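Gripper build, part whatever — it closes now

Quick one tonight, I have to be up early. The arm is back on the kitchen counter after two weeks in pieces in the hall closet and the fingers finally close straight. Long post on the wiring coming later, maybe in September when work calms down.

So. Where I left it last time: left finger dragging, servo buzzing whenever it sat still, me ready to throw the thing out a window. Noémie Carrier left a comment saying check the horn screw before anything else. I had not checked the horn screw. It was loose. Thanks Noémie.

After that I reprinted both fingers. Longer taper this time, black again becuase that's the spool I had. First pair came off the bed warped, second pair fine. I sanded the inside faces with 60 grit, which is probably way too rough, but smooth plastic on smooth plastic just slides and I didn't want to wait on rubber pads. The order from Zultero is still "processing". Has been for a while.

Moved the whole thing off the workbench too. The bench wobbles when the shoulder joint swings and I kept blaming my code for it. Stone doesn't wobble. Downside — dark stone with veins all through it, and the wrist camera gets confused by anything shiny or streaky. I've been fiddling with exposure and it's better, not good.

Test pieces are flat discs, plus a folded sheet of light blue paper. The discs are horrible to pick up, which is why I like them. Thin edge, nothing to grab. If the fingers are a hair too high they close on air, a hair too low and they scrape the counter and the servo complains. 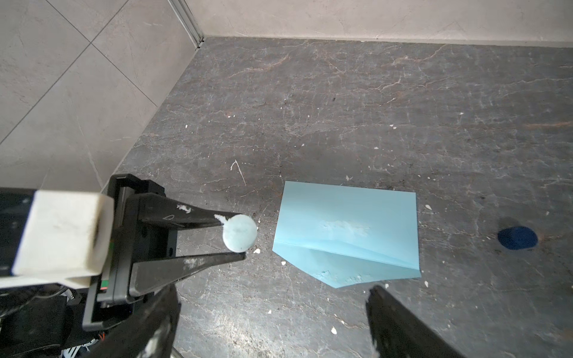
What's still wrong

Cables. They hang in a lump under the housing and I keep meaning to sleeve them. One snag on the way down and the wrist offset is off and I'm recalibrating at eleven at night. Krystyna Laskowska from the shared shop says spiral wrap, Mohcine says zip ties and stop being fussy. Will probably do zip ties.

Fingers pick up every bit of dust and crud going. Need to wipe them down before each run, I forget about half the time.

Log file. It's up to 1,879 lines and most of it is the same timeout warning. No idea. The arm doesn't seem to care so for now niether do I.

Paper. Haven't got a decent grip routine for it. Discs first.

Next up is closing force. I have it set to 8 in the config, which is 8 of nothing in particular, just the number where it stopped crunching things. Would like a real sensor in there. If anyone has used a cheap one that fits a narrow finger, leave a comment.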